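Warehouse Operations, Unit 6 handout
Cycle counting and what the accuracy figure tells you
Instructor: Solomiia Bilyk

Read before the session. Bring the Kosbridge count sheets from last time, because we start with them.

1. The claim

Every vendor deck you will see this term has a slide with inventory accuracy on it, and the number is always very high. Before you believe it, ask what was divided by what. There are at least three common ways to compute accuracy and they can disagree badly on the same building on the same night.

By location: the share of bins where the system quantity matches the shelf quantity.
By unit: total units on the shelf divided by total units in the system.
By value: the same as by unit, but in dollars.

Unit accuracy is the flattering one. If one bin is over by 30 and another is short by 30, the totals match and the report says 100 percent. Both bins are wrong. A picker sent to the short bin walks away with nothing, and a customer gets an email. The value figure has the same hole in it, plus one more: a cheap part that is always missing hardly moves the number, even when an expensive order can't ship without it.

For this course, "accuracy" with no other word means by location, zero tolerance. If you use something else in your homework, say so.

2. Tolerances

Many sites allow a small difference before a bin counts as wrong. This is reasonable for screws sold by weight. It is much less reasonable for boxed goods, where there is no excuse for being off by one. Ask who set the tolerance and when. At Bruretthorpe the tolerance was widened in April and the accuracy figure went up the same month. The slide called this the result of a process improvement program. Maybe some of it was. The slide gave no way to tell.

3. ABC classes

The textbook method: rank items by annual value, count the A items often, the B items sometimes, the C items rarely. It's fine as a starting point. My complaints with it:

Value is a poor guide to how often a record goes wrong. Records go wrong when stock is touched. A slow, costly item that sits on a top rack all year hardly needs a monthly count. A cheap item picked all day does.

Classes get set once and then left alone. Fakhoury still had discontinued lines in class A when we looked at their file, and counters were being sent to empty bins to confirm they were empty.

Try ranking by number of transactions and compare the two lists. In the exercise file, 32 items change class. Look at those items first and decide which ranking you would defend to a floor supervisor.

4. Blind counts

In a blind count the counter isn't shown the system quantity. In an open count they are. People who are shown a number tend to find that number, especially near the end of a shift. An open count that agrees with the system is weak evidence, and I'd treat a long run of perfect open counts as a warning.

Blind counts cost more. Expect more recounts, some of them caused by plain counting mistakes. A site that switches from open to blind will usually see its accuracy drop. The stock hasn't changed, so be careful how you report that drop to a manager who was promised an improvement.

5. Does faster scanning help?

It helps with time. Whether it helps with accuracy depends on where the errors come from. A quick scan of the wrong label is still the wrong label. Ask for trial results before accepting any equipment claim.
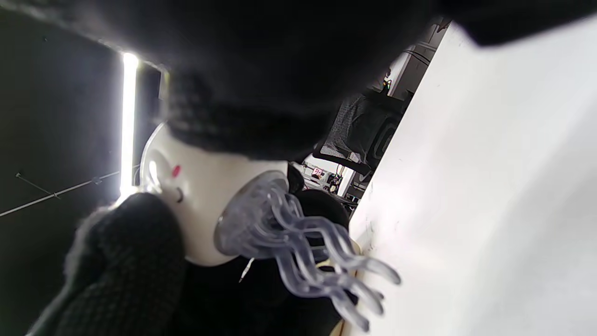
Fig. 1. Black knit close around a white, rounded device.

The Emura trial, which we go through in class, reported counting time only. Error rates before and after were left out. When I asked, I was told they were "in line with expectations." Write down what you would have wanted to see instead, including the type of count used and how the bins were picked.

6. Before next session

Recompute the Kosbridge sheets by location and by unit. Show both.
Find two bins whose errors cancel out.
Write half a page on a tolerance you would accept for boxed goods, and who should be allowed to change it.
Optional: redo the class ranking by transactions and mark any item where you disagree with the result.

Late sheets go in the tray outside the lab, with your section number on the top page.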